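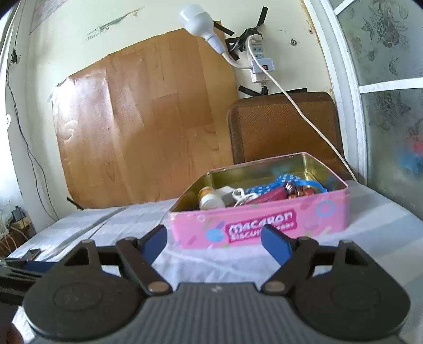 Storing macarons in a tin: shells going soft by day two

troltimitz_baker
Posts: 230

Batch was Italian meringue, almond flour sifted twice, baked at 300 F for 14 minutes. Shells were crisp at the edge and full in the middle when they came off the mat. Filled with raspberry jam, no buttercream. They went into a hinged tin with parchment between layers and sat on the counter. By the second evening the bottoms were paste. The tops were fine. Is the tin the problem or the filling?

Hiba Awad
Posts: 3033

Filling. Jam has a high water activity and the shell is mostly sugar and almond, so water moves into it until the two even out. The container has very little to do with that part. Pipe a ring of buttercream or ganache at the edge, put the jam in the center, and coat the inside of each shell with a thin film of melted white chocolate. Let the film set before filling.

T_Kassab

Disagree on the container. A pressed tin with a loose lid leaks air along the whole seam. In July my kitchen sits at high humidity most of the day and plain unfilled shells go soft in a tin overnight. Same shells in a clip-lid box with a gasket stay crisp for 4 days. No filling involved in either case.

Hiba Awad
Posts: 3033

He said the tops were fine. If room air were getting in, the tops would soften too. Bottoms only means the water came from the jam side.

T_Kassab

The bottom shell also carries the jam by gravity and touches the parchment. You can't separate the two from one batch. Run it with empty shells in both containers and compare.

Suha Hamdan
Moderator

Both effects exist. For the original question, the order I would try:

1. Cook the jam further. Take it to 220 F and cool it fully before piping.
2. Put the seam side down only after the filling has set in the refrigerator.
3. Line the tin with a food-safe bag, close the bag, then close the lid.
4. Refrigerate. Take the closed bag out half an hour before serving so condensation forms on the bag and stays off the shells.

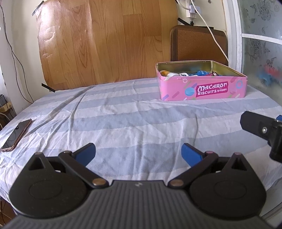

Step 4 is the one people skip. Opening a cold container in a warm room puts water on every surface inside it, and a macaron shell takes that up in minutes. The same applies to anything from the freezer. Leave it sealed until it reaches room temperature.

troltimitz_baker
Posts: 230

Jam was not cooked to temperature. I stopped when it wrinkled on a cold plate. Will repeat with a thermometer. Has anyone used silica packets in the tin?

Abimbola Akande

Yes, food grade, for unfilled shells only. With filled ones the packet pulls water out of the filling as well and the edge of the ganache cracks. I dry the packets in a low oven between uses. Check the temperature limit on the packet first, some of them melt.

Myung-ja Nam

I would leave the packets out. A filled macaron is supposed to take up a little water. A day in the refrigerator is what gets you the soft center, and fresh ones are too hard for my taste. The fault here is too much water from the wrong side.

T_Kassab

Agreed on that. Still waiting for someone to run the empty shells.

troltimitz_baker
Posts: 230

Second batch done. Jam at 220 F, chocolate film on both shells, bag inside the tin. Bottoms held through day three. I also put six empty shells in the tin without a bag and they were soft by morning, so Tarek has a point about the lid.

Hiba Awad
Posts: 3033

Fine for empty shells. I still say the jam did the first batch.

4 people found this thread useful
Shares: 34

Related threads
Hollow shells with French meringue
Aging egg whites: any measurable effect?
Oven runs hot at the back, Esach countertop model
Shipping cookies in summer
Ruvix silicone mats vs parchment

Contact the moderators | Copyright Jaramillo Baking Boards | Back to top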